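Gallery page for the Onico gripper club, October batch. Putting this up fast before the bus, will fix typos later (probably not).

Quick intro for parents and the new kids. We're the after-school robotics group at Brundia. This term's project is called Taterness, don't ask, it won the vote. The idea: people do small handling jobs with a hand-held gripper, the gripper records what it sees, and later the arm tries to learn the same moves from the recordings. We're up to 1722 clips. Goal is 2669 by the end of term. So yes, we need more hands.

# Boards and grippers

Everyone does a turn on the hand-held first, even if you only signed up for coding. You squeeze, the jaws close, the linkage does the rest. Go slow. Slower than that. Most of the clips we threw out in the first round were people rushing the last inch.
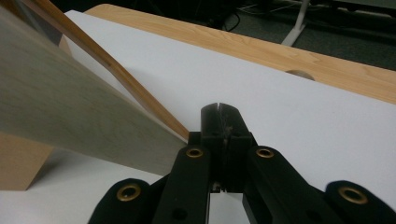

Also please say the name of the task out loud before you start, so whoever is on the laptop can type it in. We had 86 clips labeled "thing" and Beca Vaughan spent a whole evening sorting them out. Thank you Beca. Snacks are owed.

Couple of notes from the log while I have it open:

- Boards are harder than blocks. Long ones swing, so grab and wait a second before you lift
- Wipe the jaw tips before your turn. Dust = slipping
- Left handers, same gripper, works fine, just tell us so it goes in the notes column

# Frames and corners

Corners were the big argument this month. Half the group wants to come in straight at the tip, other half says go for the flat side of the rail and forget the corner. We're recording both and letting the numbers decide. 98 corner clips so far, need a lot more from the flat side to make it fair.

Nyamweya is the sorting script, by the way, for anyone who saw it on the whiteboard and wondered. It puts the clips in folders by task name. It does not like spaces. Use underscores!!

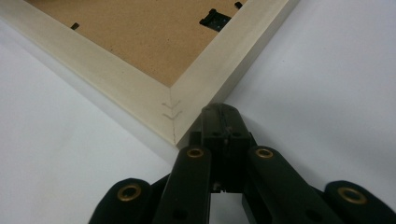
*Coming up on the corner of a picture frame, back side up. Pencil marks by the joint.*

If you're writing up your corner runs for the portfolio, put in your start position and which way you came in. A sketch is fine. One page is plenty, the judges read alot of these and they like short.

# Small soft stuff

Everybody's least favorite. Anything stringy or fuzzy bunches up between the pads and you can't tell how much you've got. On the practice list for this one: a tangled dark bundle, held under a box-like wood panel with an oak-pattern top. Keep your wrist low, keep the pinch tight, and don't twist. If you drop some, stop the clip and start over, don't chase it on camera. 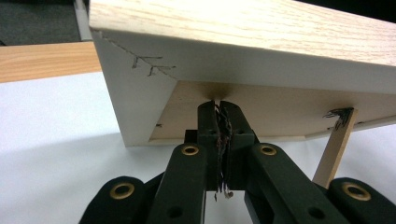
# What's next

Arm time starts once we get past the 2669. Sign up on the sheet by the door, two people per slot, one on the gripper and one on the laptop, swap halfway. If you've never done the laptop side ask Beca, she wrote the checklist.

Portfolio pages go in the shared folder under your own name. Not in "misc". Misc is full.

More pictures when I get the rest off the card. If you want your own clips for your page, send me the task name and I'll dig them out this week or next.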